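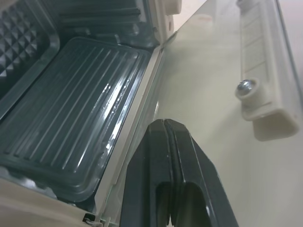

1. Present and apologies

Detholm side: teaching group, kitchen tasks group, one from workshop. Livutari side: two on the line, joined late, sound poor for first ten minutes. Celteck sent apologies, comments by email (see item 6).

Meeting held May 20, 2018, small room, Detholm. Minutes taken by kitchen tasks. Please send corrections before next meeting, not during it.

2. Last minutes

Agreed, one change. Item 4 should read "remote control sessions", not "remote sessions". Livutari had taken it to mean people working from home.

Matters arising: spare finger tips have arrived. Foot pedal still on order. Chair in the operator corner replaced.

3. Sandwich maker task, where we are

Task as written: open lid, put bread on, close lid, press down, open again, take bread off. All done with plates cold and unplugged, agreed in November and no change to that.

Kitchen tasks reported 100 demonstrations now kept for the opening part. Of these 66 done by hand (operator holding the arm and moving it through), the rest by remote control. Closing part is behind. Taking bread off has hardly been started.

Total across all kitchen tasks stands at 2,918 demonstrations. Livutari asked if this includes rejected ones. It does not.

By hand is quicker to learn and operators prefer it for the lid. Trouble is the operator's forearm gets into the wrist view, and then the whole demonstration has to go. Remote control keeps people out of the view but first tries are slow and jerky, lots of stopping halfway.

Long discussion on whether to mix the two kinds in one training set. Teaching group in favour, so long as each one is labelled. Livutari against until the speeds are closer. Not settled. Agreed to train Ho on both ways separately first and then compare.

4. Wrist view

Looked at views from the wrist camera with the lid open. Points raised:

- Glare. Ribs on the grill plate throw back strong white light and so does the screw head. Workshop thinks a cloth over the lamp would do it. Teaching group would leave the light as it is, kitchens have glare. Try both, keep seperate.

- Finger tip is plain enough against the cream housing, harder over the dark plates. Suggestion of a strip of coloured tape on the finger. Livutari not keen, would mean doing old demonstrations again or training on two looks of finger. Left for now.

- Focus. Ribs and studs come out fairly clear, pale parts on the other side are soft. Is that the lens or just the distance? Workshop to check lens is clean before anybody buys anything.

- Angle. Machine sits at a steep tilt in the view. Operators on remote control say they steer the wrong way at first, push left and it goes up. One wants the picture turned on their screen. Can be done for the screen only, saved pictures must stay as they are.

Kitchen tasks pointed out that with remote control the operator has wrist view plus front view, and most stop looking at the wrist view once past the lid. Should be told to use it near the edge of the housing, which is where the knocks happen.

5. How demonstrations should be done from now

Agreed wording, to be put up in the operator corner:

a. Start from the rest position every time. Not "near enough".
b. One go, no pausing to think. If you need to think, stop and throw it away.
c. By hand: hold the arm behind the wrist, stand on the left, sleeves up.
d. Remote control: two practice goes before saving any.
e. Do not push the finger against the hinge side. Come at the lid from the front.
f. If the machine slides on the table, stop. Do not put it back with the gripper.
g. Write down by hand or remote, and your operator number. Both, every time.

Some argument over b. Livutari pointed out that small corrections are useful, Ho needs to see how to recover from a bad approach. Agreed corrections are fine, standing still is not. Wording of b to stay, teaching group will explain it in person.

Also asked, whether to move the sandwich maker between demonstrations. Yes, a hand's width either way and turned a bit. At the moment it goes back to the same tape marks and Ho will learn the tape marks. Marks to come off the table.

6. Celteck comments (by email)

Read out. They would like the force readings saved along with the pictures for the pressing down part. Workshop says possible, files get bigger. Agreed for closing and pressing only.

They also ask if the remote control handle could be made to push back when the gripper touches something. Everyone would like this. No money in this budget. Carry over.

Third comment was about invoice, passed to office.

7. Operators

Two new operators start after the break. Should sit with an experienced one for a morning before doing any on thier own. Teaching group to write one page, no more, the last guide was eleven and went unread.

Complaints of sore shoulders from by hand sessions. Agreed: shorter spells, swap over to remote control in between. Table height to be looked at.

8. Actions

Kitchen tasks – finish closing part by hand, then start remote. Tape marks off.
Kitchen tasks – print item 5 and put up.
Workshop – clean lens, try cloth over lamp, table height.
Workshop – chase foot pedal (again).
Teaching group – train Ho on by hand and remote separately, bring results.
Teaching group – one page guide.
Livutari – send their list of reasons for rejecting a demonstration so both sites use the same one.
Teaching group – turn the wrist view on operator screen, screen only.
Office – Celteck invoice.

9. Any other business

Storage disk nearly full. Rejected demonstrations can be deleted after a month, unless marked keep.

Waffle plate: do we do a version of the task with it? Not yet. Bread first.

Livutari asked for the meeting to start half an hour later, clashes with theirs. Agreed.

Next meeting: date to be sent round, same room, Livutari to sort out sound beforehand.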